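Search this site
Search

October
Posted by Msimang

I finished moving the old recipe cards and letters over to the new boxes this month, so I am writing down how it went while I still remember. The count came to 926 cards and a little over three feet of letters. The cards are my grandmother's, my aunt's and a stack that came with the house in Grollmont when my parents bought it.

The old boxes were shoe boxes. They held up fine for years in the hall closet, but the lids had gone soft and two of them had split at the corners. I ordered eight lidded boxes from Jallasel, the size meant for index cards, and they came in a week. Two had dented lids. I kept them anyway and used them for duplicates.

I started out sorting by type of dish. That lasted one evening. My grandmother wrote on both sides, and the back of a card for bread might have a pickle recipe and a note about what she paid for sugar. After going around on that a few times I gave up and sorted by who wrote the card. It is slower to find a pie crust this way, but I know the handwriting well enough that I don't mind.

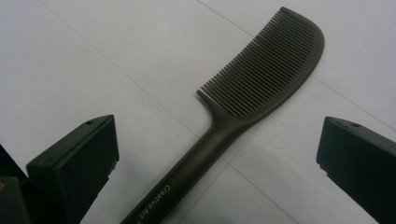 The scanning took longest. I do it at the kitchen table after supper, front and back, and I can get through maybe 40 cards before I start making mistakes. The letters are worse because they were folded in thirds and don't want to lie flat. I put them under a dictionary overnight and that helped some. So far I have 2,791 scans, counting both sides and all the pages of the letters. I name each file with the writer's initials and a number, nothing fancier.

A few things I would do differently. I would number the cards in pencil before scanning — I did it after, and had to match up a whole box by eye. I would also leave the rubber bands for last, one box at a time. I took them all off the first day and then the cat got on the table.

I made the ginger cookies from one of the house cards last night. It calls for a "slow oven" and no time. I used 325 and took them out at 14 minutes, and the ones on the edge of the pan were too dark. Next time 12.

The letters from the Hallo years are still in their envelopes. I want to save the stamps, so those will wait until after the holidays.

Contact | Copyright Msimang, all rights reserved | Back to top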